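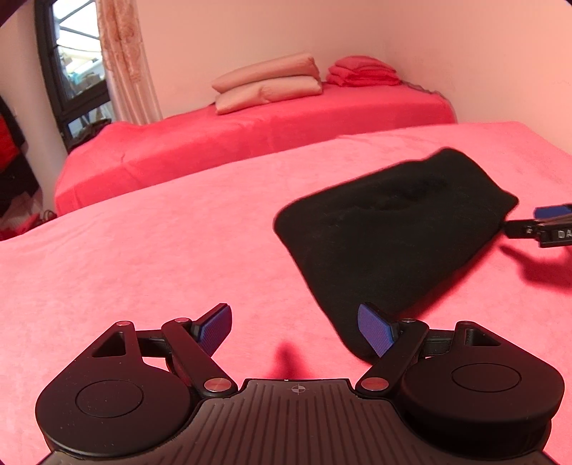 Plesau Folding Rebounder: Review

By Jean Rennie
October 2, 2026

The Plesau is a folding soccer rebounder for home and club use. It has a steel frame, a single net panel and a rear strut that sets the angle. The list price is $106, with the ground anchors in the box and the carry bag sold separately. I bought mine at full price in January and have used it on grass, on artificial turf and on a paved yard.

Most rebounders at this price fail in the same two places, the net attachment and the angle lock. The Plesau has a good net attachment and a mediocre angle lock. Whether that matters depends on who will be kicking at it and how hard.

Frame and assembly

The main panel is 6 feet wide and arrives in sections that push together and lock with spring buttons. The tube is round in section and powder coated. The joints are numbered with stickers, which is useful the first time and irrelevant after that, as the stickers come off. Two of the buttons on my unit were stiff and needed a screwdriver handle to press in. They have not loosened with use.

The printed instructions are adequate. They do leave out one thing: the lower crossbar has a front and a back, and if it goes in reversed the anchor loops point the wrong way. The unit will still stand up. It will also walk backward across the grass with every firm pass until you notice.

Once built, the frame folds flat by releasing the rear strut. Folded, it is still as wide as it was before, so it will not fit across the trunk of a small car unless you take the panel apart. Buyers who need to carry it to a field every week should measure first.

Net and bungees

The net is knotless and is held to the frame by individual bungee loops with plastic balls at the ends. Each loop can be replaced on its own. This is a better arrangement than the single continuous cord used on the Rada, where one break slackens a whole side.

Tension out of the box was uneven. The top edge was tighter than the bottom, and low passes came back noticeably slower than ones struck at knee height. Moving the lower loops to the outer row of eyelets corrected most of it. After a summer outside the net has faded slightly and stretched a little in the center. I have replaced one loop.

Return quality

With a size 5 ball at match pressure, a side-foot pass from close range comes back true and at a usable pace. Moving farther back, the return stays straight but drops short on long grass. On turf it reaches the player easily.

Lofted and volleyed returns are less consistent. A ball that meets the net near the frame comes off flat and to the side, as it does on every rebounder of this type. The usable area is the middle of the panel. Younger players miss that area often and will spend some of the session fetching. A softer or underinflated ball makes the results worse, so check the ball before blaming the net.

Driven shots are possible, but the product is sold for passing and first touch and that is where it works.
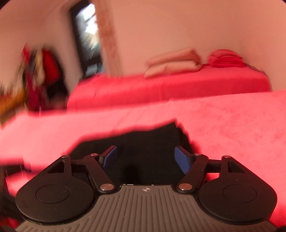

Black gripper in a room with red and pink fabric.

Angle lock

The strut has five positions, selected with a pin through a drilled bar. The steepest is marked 70 degrees. That one and its neighbor are the settings I use for ground passes. The shallower positions send the ball up for chest and thigh control, and goalkeepers can use them for reaction work.

The pin is the weak point. It has a clearance fit in the hole, and there is visible play in the strut when it is in place. Under light use this does nothing. Under repeated hard passes the panel rocks, and the angle of return changes by a small but noticeable amount between one ball and the next. A rubber washer on each side of the bar took up most of the slack on mine. A buyer should not have to do that.

The pin is also not tethered. It is small and dark and easy to lose in grass. Tie it to the strut with cord before the first session.

Stability

With the supplied anchors pushed fully into soft ground, the rebounder does not move. On hard, dry ground the anchors bend. On paving there is nothing to anchor to, and the base needs sandbags on the rear bar. Without them a firm pass shifts the whole unit, and a hard one can tip it at the steepest setting. It should not be left standing in wind.

Against the alternatives

The Rada costs less and folds smaller. Its frame is lighter, its return is weaker, and the continuous cord is a nuisance to repair. For a child in a small backyard it is sufficient.

The Feyisa double-sided model is heavier and has a proper toothed angle lock with no play in it. Two players can work on it at once. It is the better product for a club that can store it assembled, and it is too much for most homes.

The Waralwood board is a different kind of thing, a solid face with no net. The return is fast, low and very even. It is also loud, and it cannot lift the ball at all.

Support

I emailed Plesau about the pin and received a reply after six days offering a replacement of the same part. It fits the same way as the original. Spare bungee loops are stocked and arrive quickly. The net can be bought alone.

Verdict

Recommended for individual passing and control work on grass or turf, with washers fitted and the pin tied on. Not recommended for paved areas without ballast, or for adult players who intend to strike it hard. The carry bag has a weak zipper and can be skipped.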